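Why Is the Library Basement So Loud? My Noise Project
by Myfanwy Pugh
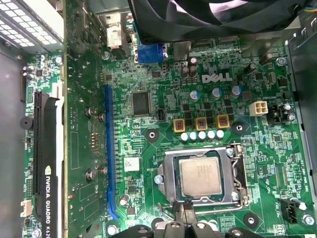
I picked noise for my term project because I can't study in the Mengal Library basement, and I wanted to know if it was just me being fussy (my roommate says yes). The plan was simple: sit in different spots, take sound readings, and ask people how annoyed they were. I figured the talkers would be the big problem, but a lot of what I wrote down in the first week was humming. Vents, lights, the old vending machine, and of course computers. A desktop like the Dell with the green motherboard has a big black fan sitting right over the board, and the processor in its socket makes heat that has to go somewhere. One fan is no big deal. A whole row of them in a low room with a tile floor is a different story!

I used a free phone app called Cesix and took 242 readings over 30 days in December and January, mostly between 4 p.m. and closing. I know a phone isn't a real sound meter. My instructor lent me a proper one for a single afternoon and the app came out a little high, so I trust it for comparing spots and not much else.

The quietest place was the Mevham Reading Room upstairs, which has carpet and those heavy curtains everybody makes fun of. The worst was the basement table by the elevator. I moved 11 chairs away from it one evening (with permission) and people just carried them back, so I guess some folks like it there.

My survey was kind of a mess. I handed out 540 slips and way too many came back with only the first question filled in, and I think the wording was my fault. "How bothered are you by background sound?" means something different to everybody. Next time I'd ask about one sound at a time, and I'd put the slips by the exit and not the front desk.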